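Welcome, and thank you for stopping by the Mekdale tabletop packing notes! We put this folder together in April, mostly so that people who weren't with us (and the ones who were, but forget) can find their way through the 103 clips without having to ask Mbali Le Roux every time.

## What's in it

The whole collection is small household things going into open boxes on a table: bottles, little cartons, pouches, the sort of stuff that piles up at the end of a kitchen counter. We like boxes because everybody packs them a bit differently, and you can learn a good deal from how a bottle ends up lying next to a carton. Notes for each clip are in `notes.csv`, with 1371 rows at last save.

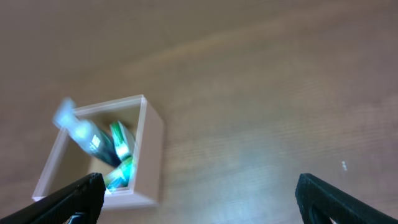
The same tabletop, at another moment:

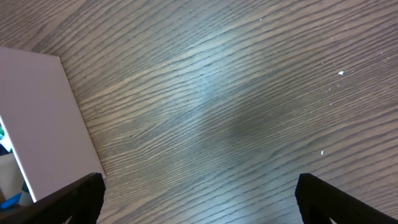 **Do the items have to go into the box in a set order?**

Any order is fine, and the order used is written down in the `sequence` column, first item to last. If two things went in together they share a number, so please don't "fix" those rows when you come across them.

## Layout

- `clips/` has the recordings, sorted by table
- `notes.csv` is the one to open first
- `items.md` is our own list of 31 item names, kept as plain as we could manage ("bottle, small" and so forth)
- `old/` has the Endstead naming, which we left in for anybody still using version 3

## Spelling and fixes

Riaan Pillay and Arlo Dvorak went over the item names together, and they are very happy to hear about mistakes! Send the clip name and the row, and add a line on what you'd call the thing instead.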